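Visit report: Clodel flour mill, Grument

The group met at the gatehouse on 20 February 2023 and was taken through the mill by Ermira Obradović, the shift miller. Clodel grinds wheat and a small amount of rye for bakeries in the region. The building has five floors, and the tour follows the grain from the top down.

Wheat arrives by truck and is sampled before tipping. Protein, moisture and falling number are measured at intake, and loads outside the limits are turned away or set aside for feed. Accepted grain goes to the silos, the largest of which holds 600 tonnes.

Cleaning takes up most of the fifth floor. A separator removes straw and stones, an aspirator lifts off dust and light husk, and a colour sorter rejects discoloured kernels. The grain is then dampened and left to rest - 18 hours for hard wheat, less for soft. Tempering toughens the bran so that it comes away in large flakes. 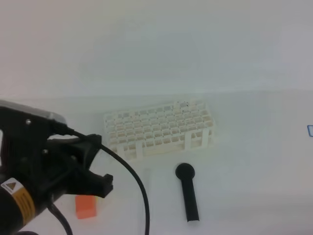 How does the mill decide when to change the break rolls?
The miller sieves a sample from the first break each shift and compares the release with the target. When it can no longer be held by closing the gap, the rolls are taken out and refluted.

The roller floor was the loudest stop, and ear plugs were handed out at the stairs. The stands are older Ionescu units with newer drives. Stock passes from the rolls to the plansifters by pneumatic lift, and back again, until the bran is clean.

Packing is on the ground floor. Bakery flour leaves in bulk or in 1,000 kg bags, and the Taretti line, a fine pastry flour, goes into paper sacks. Bran is sold to feed merchants.

The tour lasted two hours. The next one is planned for June, and closed shoes are required.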